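Lab 6: Two-handed work on soft objects

Read the Skuvora setup sheet before your slot. Each pair gets 43 minutes at the bench, including homing both arms. Log every attempt, complete or aborted, in the Ollura recorder. The course archive holds 674 attempts from earlier terms, and yours will be added to it.

Task: one hand keeps its pinch on the thin material while the other comes in from the opposite side. The balloon stays on the table between them.

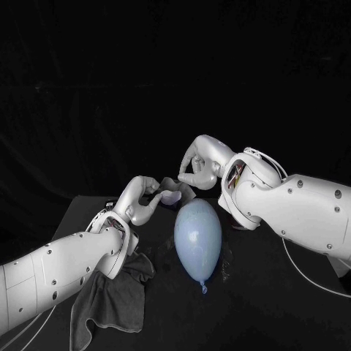
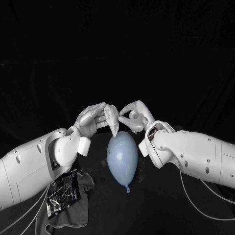

Grip force is set per finger in Cleteo, on a scale of 0 to 100. Start low. A force that holds cloth well may be too high for latex, so store the two as separate presets — do not edit one preset during an attempt.

Points for the report:

Define contact. Fingertip current alone is a weak signal with thin material.
State which hand leads and when the lead changes.
Give the failure rate by cause: slip, missed pinch, collision, timeout.

Reports are due in February. Background reading: Sarıgül notes, section 3, up to the part on compliance.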